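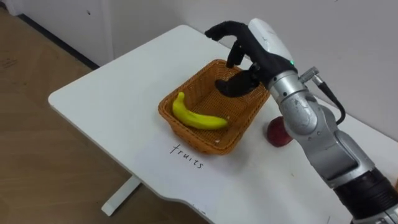
Can two hands be compared on the same arm without teaching the arm positions again for each one?

The taught positions may be kept if both hands are mounted on the same wrist plate and the tool length is entered again in the controller after each change. Positions taught without a tool length must be taught again.

Home Manuals Plerkow Set-up Comparison Tests Service

Plerkow Arm Controller - Set-Up Guide
Section 6. Comparing the Avo Hand and the Jakano Gripper

6.1 Purpose of this section

This section describes a pick-and-place comparison between the Avo hand (fingers and thumb) and the Jakano gripper (two parallel jaws), with both driven by the Plerkow controller. The comparison is intended for sites that own one arm and must decide which end tool to leave on it for daily work. It does not replace the acceptance test in Section 4, which must be complete before any step below is carried out.

The operator should have read Section 2 (Safety) and should be able to reach the stop button from the place where he or she will stand throughout the test. A second person may record results but must remain outside the marked reach of the arm.

6.2 Items required

- One arm, fitted with the wrist plate supplied by Vītola
- Avo hand with its cable
- Jakano gripper with its cable
- One open basket with low sides, and at least one round item and one long curved item to be placed in it
- A table that does not rock when leaned upon
- A marker for writing on the tabletop
- Record sheet R-6

Toy fruit and real fruit are both acceptable. The same items must be used for both tools, and real fruit should be replaced by fruit of similar size when it begins to soften. Results obtained with toy fruit and results obtained with real fruit are not to be entered on the same sheet.

6.3 Preparing the table

1. Clear the table of everything not listed in 6.2.
2. Place the basket within easy reach of the arm. The whole hand must be able to pass over the rim without the forearm touching the table.
3. Write the name of the item group on the tabletop directly in front of the basket. If the basket is moved during the test, the writing shows where it belongs.
4. Place the items to be picked beside the basket, with a clear space around each.
5. Move the arm by hand, with drive power off, from the pick position to the basket and back. Watch the cable loop at the wrist during the whole movement. The loop must neither pull tight nor drop below the hand.

Note: A woven basket is light and can be dragged by a finger that catches the rim. Sites that find this happening may fix the basket to the table, provided that it is fixed for both tools.

6.4 Fitting the Avo hand

CAUTION: Turn off drive power and wait for the controller display to go dark before connecting or disconnecting any cable at the wrist.

1. Offer the hand up to the wrist plate with the locating pin in line with the slot.
2. Tighten the four screws in a cross pattern. Do not tighten one screw fully before the others have been started.
3. Push the cable plug into its socket and turn the collar until it stops.
4. Turn on drive power.
5. On the Plerkow, open Tools, select Avo, and enter the tool length printed on the card packed with the hand.
6. Run Open/Close from the Tools page with no item in the hand. All fingers should move. If a finger does not, see 6.8.

6.5 Setting the grip

The controller expresses grip effort as a plain number from 0 to 2000. This number is not a unit of force, and equal numbers do not give equal force on the two tools. For this reason each tool is to be set by the method below, separately for each item.

1. Set grip effort to its lowest value.
2. Close the tool on the item and lift it clear of the table.
3. If the item slips, put it down, raise the effort by one step, and try again.
4. When the item is held, raise the effort by one further step and record the value.

During trials at Vītola, the round item required a setting of 1056 with the Avo hand. That value is given only to show what an entry on the record sheet looks like and should not be copied. Worn finger covers alone can shift the result by several steps.

Note: The thumb position has more effect on round items than grip effort does. Before raising the effort past the middle of its range, return to the Tools page and check that the thumb is set opposite the fingers - a thumb left in the side position will push a round item out of the hand.

6.6 Teaching the place position

1. Pick the item and bring the hand over the basket at travel height.
2. Lower the hand at slow speed until the item is just above the floor of the basket or above any item already in it.
3. Check the finger that is furthest from the item. On the Avo hand an extended finger can reach past the far rim while the others are inside the basket, and it must be free to close and open there.

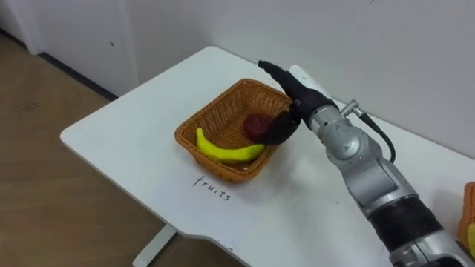
4. Save the position as Place, then open the hand and raise it straight up to travel height. Do not move sideways until every finger is above the rim.
5. Repeat for the second item, using a new position name. The second position should not overlap the first.
6. Run the full cycle once at slow speed with a hand resting on the stop button.

CAUTION: The Plerkow does not know that the basket is there. A sideways move saved below rim height will be carried out at full speed if full speed is selected.

6.7 Running the comparison

1. Run 18 cycles with the Avo hand, resetting the items to their starting places after each cycle.
2. For each cycle, mark one result only on the sheet: Placed, Dropped, Missed or Stopped. An item that lands in the basket after slipping from the grip is to be marked Dropped.
3. Turn off drive power and fit the Jakano gripper, following the steps in 6.4. Select Jakano on the Tools page and enter its own tool length.
4. Repeat 6.5 in full. The place positions from 6.6 may be kept, but each must be run once at slow speed before use.
5. Run the same number of cycles and record them on a new sheet.

The time per cycle may be recorded if desired. Where it is, both tools must be run at the same speed setting, and the time should be taken from the cycle log in place of a stopwatch.

Sites should expect the two tools to fail in different ways. The Jakano gripper tends to miss when an item has rolled from its starting place. The Avo hand more often takes hold of such an item but may release it late if a fingertip drags against it on opening. The notes column should be used for remarks of this kind, and both sheets should be kept with the controller.

6.8 Faults during the comparison

One finger does not move. Turn off drive power, check that the plug collar is fully turned, and run Open/Close again. If the fault remains, do not continue with the other fingers only.

Item turns in the grip while being carried. Lower the travel speed before raising the grip effort.

Basket moves when the hand is raised. Teach the Place position again, further from the rim.

Display shows TOOL LENGTH. The tool selected on the Tools page has no length entered. The arm will not move until this is corrected.

Comments on this section should be sent in writing to Ona Baranauskienė, Technical Documents. Requests for spare wrist plates and finger covers are handled by Phong Giáp, Parts.

Section 6 last revised 20 September 2026. Continue to Section 7, Daily Checks.

Contact Vītola | © Vītola, all rights reserved | Back to top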